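Can a machine tidy up yet? Sort of, says Derkance

Green in the green basket, red in the orange one. Sorting blocks, two arms, one table. 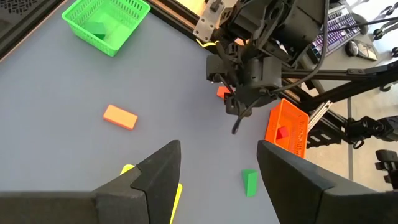
Revathi Mudaliar would not call that a chore yet. A chore, she told me, is when you walk off and forget about it, and she has never once walked off.

She runs the tidying trials at Derkance, a small outfit that wants arms in stockrooms first, kitchens much later. We talked over bad coffee at 6 in the morning, her pick. Quiet then.

So how far along? "Blocks, fine. Socks, no," she says. "A sock is a different shape every time you look at it."

They logged 851 pickups in May. She won't give me the success rate – "it moves every week and people quote the good week" – but says the arms still get confused when two things touch. Or when one arm is in the other's way. Happens alot.

And shops? Her colleague Aníbal Leitão is more hopefull. Returns bins, he says, small parts, anything with a hard edge. "A person does a bin in 6 minutes. We take 15. But we can do it at night."

Dishes I had to ask. He laughed. Plates maybe, glasses no, anything greasy forget it.

Mudaliar still picks up her kids' toys by hand, every evening. Would she put an arm in the living room? "Not with the kids in it," she says. Then she had to go, the next run was starting.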